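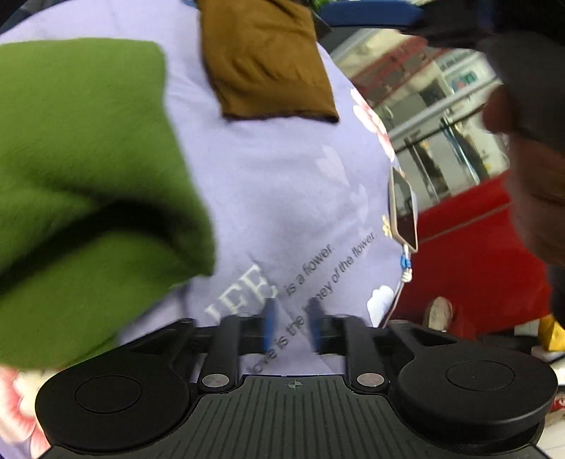

Search this site Enter keyword Go

Filed under: Open Day Guides, Robotics and Automation

How to Run a Hand-Held Gripper Demonstration at an Open Day

These instructions apply to staff presenting the Pranen gripper at the Grokby open day in May. Presenters should read them in full before the Wednesday rehearsal.

Preparing the station

1. Collect the gripper and the box of practice cloths from the Larnel desk by 8 a.m.
2. Check that both fingers open and close freely and that the blue contact pads are firmly attached. Report a loose pad to the desk; do not glue it.
3. Wipe the pads with a dry cloth.
4. Start a new recording and write its number on the station sheet.

Working with visitors

5. Admit no more than six visitors at a time. Others may wait behind the line.
6. Demonstrate one complete grasp slowly. Bring the open fingers to a fold or hem, close them, lift the cloth and lay it down flat.
7. Invite a visitor to repeat the grasp. Fabrics of different weights should be offered – a thin cloth is usually the harder one to pick up.
8. Ask visitors to keep lanyards and loose sleeves clear of the fingers.
9. End each turn after 20 minutes and save the recording.

Closing

Return the gripper with its fingers open. Station sheets go to Hjalti Frandsen, who will answer questions about the Kyei training course.

We use cookies to improve your visit. Accept Manage settings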